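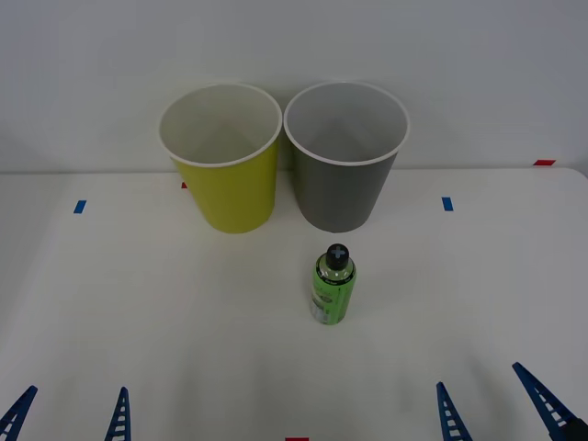 Figure 1. Two-arm station with the cups and the spray bottle, both grippers open.

Progress report to Tetton, October
Prepared by Ultan Corrigan, Pirkow team

In this period we continued to record demonstrations by remote control. The operator moves both arms and the system saves the motion together with the camera view. We have now 1658 recordings, and 1599 of them passed the review by Tormod Haugland. The others were removed, mostly for long pauses of the operator.

The tape marks on the table stay the same for all sessions. This helps new operators — they needed less time to learn the cup task than we planned.

One difficulty remains. The operators do not feel the grip force, so they close the fingers on paper cups very slowly. We want to test a slower hand controller in the next period.

Next we will record 200 more demonstrations with five operators. We ask Tetton to confirm the budget for the operator hours before we start.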